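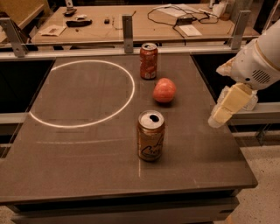 Drinks and an apple on the table

Supper club hosts wanted – Omum, Moura Street

Omum is looking for 2 new hosts to join our community supper club from January, and we'd love to hear from anyone who likes feeding people and doesn't mind a noisy room!

We've been cooking together for five years now. It started as soup and bread for the neighbours and has grown into a proper sit-down meal with around 80 people coming through the door each month (we served 202 bowls of dal over the summer, and yes, we ran out of spoons). The food is simple, mostly vegetarian and cooked from scratch, and everyone eats at long shared tables.

What you'd be doing

Planning a menu with the kitchen team and ordering the veg
Welcoming guests and finding seats for people who come on their own
Keeping an eye on allergies and labelling dishes clearly
Helping with the washing up – we all do a bit

You don't need to be a trained cook. Some of our best hosts had never made dinner for more than four people before they joined us, and we'll pay for your food hygiene course if you haven't got one. It does help if you're happy chatting to strangers and can stay cheerful when the rice takes longer than planned.

The role is paid, part time, and mostly evenings. There's a lift to the kitchen, and you get your supper on every shift. Busedura, the bakery next door, gives us its leftover loaves, so there's usually bread to take home too.

How to apply

Write us a page or so telling us about yourself and a meal you love to cook for others. A short recording is fine if you'd rather talk than write. Drop it in at the Omum front desk, marked Supper Club, by 15/10/2024. We'll invite people in for a cup of tea and a bit of chopping, and we'll reply to everyone who applies.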